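Pryor residents told to wash at night, then asked to keep the noise down

Households in Pryor who moved their laundry to the small hours to save money have been asked by their own council to think again, after a summer of complaints about spin cycles.

The off-peak tariff, brought in by Ravmont Energy in July, makes electricity cheaper between midnight and six. Posters went up across the town urging people to "let the moon do your whites". A good many did. The town's terraces have thin party walls, and the moon turns out at 1000 revolutions a minute.

Pryor Town Council has received 1294 noise complaints since the tariff began, against 8 in the same months last year. One of last year's concerned a cockerel. The worst affected area is Derer Street, where the houses share floor joists and residents say they can now tell a neighbour's cottons from a neighbour's delicates through the bedroom wall.

A leaflet sent to 3000 homes this month suggests standing machines on rubber mats, avoiding the fastest spin and "having a friendly word next door". It was printed on glossy card and delivered, several readers point out, at half past six in the morning.

Ravmont says it has no plans to change the cheap hours, which suit the grid, and notes that customers remain free to wash at any time they like at the full price. The council says it fully supports the tariff and would simply prefer that people used it quietly. It has yet to say how a washing machine might be persuaded.

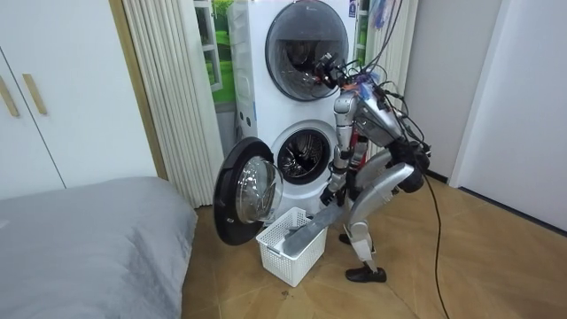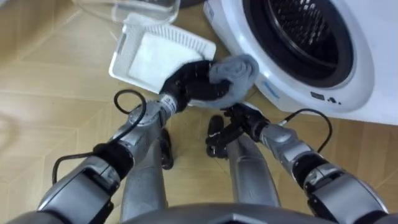

Some streets have made their own arrangements. The lower end of Zirham Road has drawn up a rota, so that the whole terrace shakes on the same two nights and sleeps through the other five. The upper end was invited to join and declined, citing the wording of the invitation.

A public meeting on the matter will be held at the library before the end of October 2025. It starts at seven in the evening, when electricity is at its dearest, and tea will be provided from an urn.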